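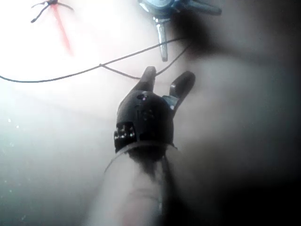
Gripper open, thin black cables running just above the fingers.

Bench tips, Trevby robotics club
Updated November 11, 2025

Quick list for whoever has the bench next. Most of this we learned the slow way back in May, before the Stastard meet. Add yours at the bottom.

Cables first. Anything thin and black dissapears against dark parts, so look from two sides before you jog the arm. If a loop can reach the fingers, tape it back. Painters tape, not duct, duct leaves goo on everything and then the goo collects dust.

Leave slack at the wrist. Turn it all the way one direction, then the other, by hand if you can, THEN tie. Velcro straps over zip ties. If you have to use zip ties trim them flush, those cut ends will open up your knuckles.

Screws on the side of the gripper: check before every session, snug only. Keep the 2 small hex keys in the mint tin. They go back in the tin. Not your pocket.

Finger tips slipping on smooth stuff? Wipe with rubbing alcohol on a coffee filter (no lint). Still slipping, cut a strip off a rubber jar opener and stick it on with double sided tape. Lasts a couple weeks. Dollar store ones work fine.

White table top glares like crazy under the shop light. Aim the lamp at the wall or lay down a sheet of gray craft paper. Helps the wrist camera a lot, helps your eyes too.

Small parts go in a muffin tin. Twist ties, wire bits, pens, off the table before you start a run.

Speed: 15 percent for any new routine. Yes even if its a tiny change to an old one. Full speed only after 15 clean passes, write them on the clipboard.

Foleck supply: code and wiring diagram are taped inside the cabinet door. Let it sit a minute after switching off before you unplug anything at the arm end.

Test weights, fill a zip bag with dry rice on the kitchen scale. We keep one at 700 grams for the Boonyarit lift task. Double bag it. Rice in the floor vents is no fun

Still need: more velcro, a lamp clamp, somebody's old muffin tin (ours is rusty)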